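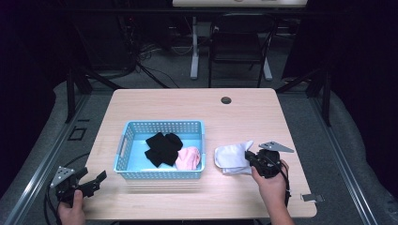

Hendham laundry drops sock bags after 700 go unclaimed

Sep 28, 2024

A laundry service in Hendham will stop returning socks in mesh bags and will hand them back folded in an open basket instead, after a shelf of lost socks at its Krishnan Street shop grew to 700.

Gistier, which washes and folds for households on the east side of town, said the change applies to all orders from next week. Customers will not pay extra for it.

Under the old system, socks were washed and dried in a zippered bag and went home in the same bag, unmatched. Customers were expected to pair them at home. Socks that came loose in the dryer went to the shelf.

"People thought we were keeping them," said Geeta Kanaujia, who manages the shop. "We had them the whole time. There was just no way to tell which house a black sock belonged to."

The new baskets are light blue plastic, low-sided, with rows of holes along the walls and a handle slot at the end. Each order gets its own basket, and socks go into it as they are folded. White, black and pink ones can share a basket as long as they came in on the same ticket.
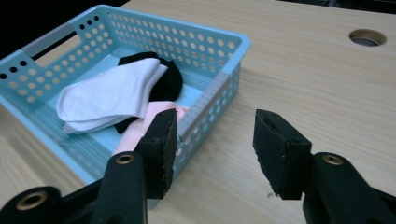
Staff no longer roll socks into balls. Kanaujia said rolling stretched the cuffs and hid the odd ones until the customer got home. Socks are now laid flat with the toes together and folded over, and singles are left on top with a paper slip.

The shop tried the method in July on 41 orders. Two of those orders came back with a complaint about a missing sock. Kanaujia said complaints used to come in most days, though the shop did not keep a record of them before the trial.

Abhishek Lodhi, who works the folding table on the early shift, said the job takes longer than bagging did. A family order adds several minutes, more if the socks are all the same color.

"Black is the slow one," Lodhi said. "You have to look at the heel and the ribbing. Some are navy. You only see that by the window."

Not every customer is pleased. Beverley Pearce, who has used the service since it opened, said she liked the mesh bag because it went straight into a drawer. The basket has to be brought back on the next visit, and there is a $5 charge if it is not.

"I have enough plastic baskets," Pearce said. "But I did get a full set of socks back this time, so I will give it until the winter."

Customers who prefer a bag can still ask for one at the counter. Their socks will be paired first – the shop will not go back to sending them out loose.

The 700 socks on the shelf will be laid out by color at the shop for 17 days, starting on the first day of the new system. Anyone with an old ticket, or a matching sock, can come in and look. Kanaujia asked customers to bring the other half of the pair where they can, and to leave anything they are not sure of.

Pairs that are left at the end will be washed again and given to the clothing room at the Sindby shelter, which has agreed to take them. Single socks will be cut up for cleaning rags.

Shalini Rana, who runs the clothing room, said socks are asked for more than anything else there in cold weather, and that adult sizes run out first. The shelter cannot take socks with holes.

Gistier is open from 7 a.m. to 6 p.m. The tables with the unclaimed socks will be to the left of the counter.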